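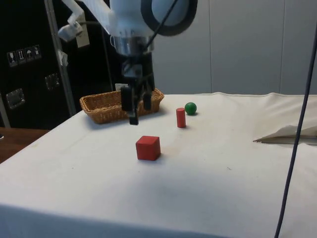 Saturday, lab open till 6. Notes on the Drilar branch, mostly so Chia-hao doesn't have to ask me Monday what I changed.

Started with the planner. Task set same as before: red cube, red cylinder, green ball, basket. Commands come in as text, Uvach turns them into a goal list, planner picks grasps, arm goes. Grasp side is fine. Goal side is where it hurts.

Problem 1. "Red" matches two things. Command "put the red one in the basket" gives two candidates with near equal scores and the tie break was list order, so whichever the detector spit out first. Replays of the same log gave different picks. Changed it: if the top two scores are closer than the margin, return AMBIGUOUS and stop. Do NOT guess. Tin-yau wants it to fall back to nearest object, I said no, we can argue about it over lunch. Flag is ask_on_tie, default true.

Problem 2. Cylinder and ball merge into one cluster when they stand close. Old cluster distance was tuned on the Kavwood set where everything was spread out. Lowered it to 14 mm. Splits them now in all the saved clouds I tried, but then the basket rim started coming apart in pieces, each piece with its own ID, and the planner happily offered to pick up a bit of rim. Added the container mask before clustering instead of after. Should have been there from the start.

Ran 19 offline replays after that. 3 failures:
- two are the goal parser, "next to" read as "on", known, Ng ticket still open
- one is a timeout in IK, no idea, seed looks normal. Saved the log.

Problem 3, the one that ate the afternoon. Stack height. For "on top of" the place pose uses the top of the support plus half the height of the held thing, but held height came from the detection BEFORE the grasp, in the table frame. If the block gets tilted or slides in the fingers that number is junk. And the release check only looks at wrist z, so it's perfectly happy to let go in the air.
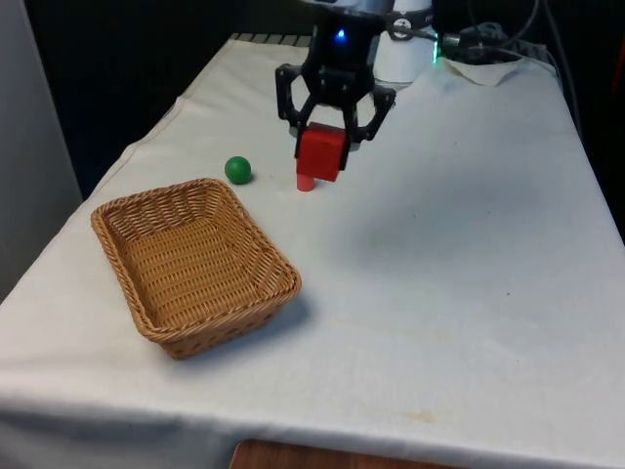

What I want is a re-estimate of the held object once the lift is done, in gripper frame, then recompute the place pose from that. Wrote a first cut in held_pose.py. Takes 112 ms on the lab PC, fine for now as we're paused at the hover waypoint anyway. Still missing: covariance. It returns a pose and nothing about how much to belive it. With fingers covering both sides of the block there isn't much surface left to fit, so this matters.

Also the support top. Cylinder is narrow, few points up there, and the mean is pulled down by edge points. Switched to the high percentile of z. Better on replays, not proven on the arm.

Descent speed: left alone. Tempting to slow it down and call it fixed, but then we'd never find out which of the two heights is wrong.

Small stuff:
- viewer crashed twice when the goal list was empty. Guard added.
- renamed place_z to place_z_table, because there are now two z's and I mixed them up for half an hour
- config reload does not reload the margins, you have to restart teh node. Chia-hao, this is probably why your numbers from June didn't move.
- units in the old Kavwood yaml are meters, in ours mm. Somebody please pick one.

Not done: release check using finger force. IK timeout. Merge to main, not until Tin-yau has looked at the tie thing.

Branch pushed, tests pass except the stack one, which I marked as expected fail with a comment.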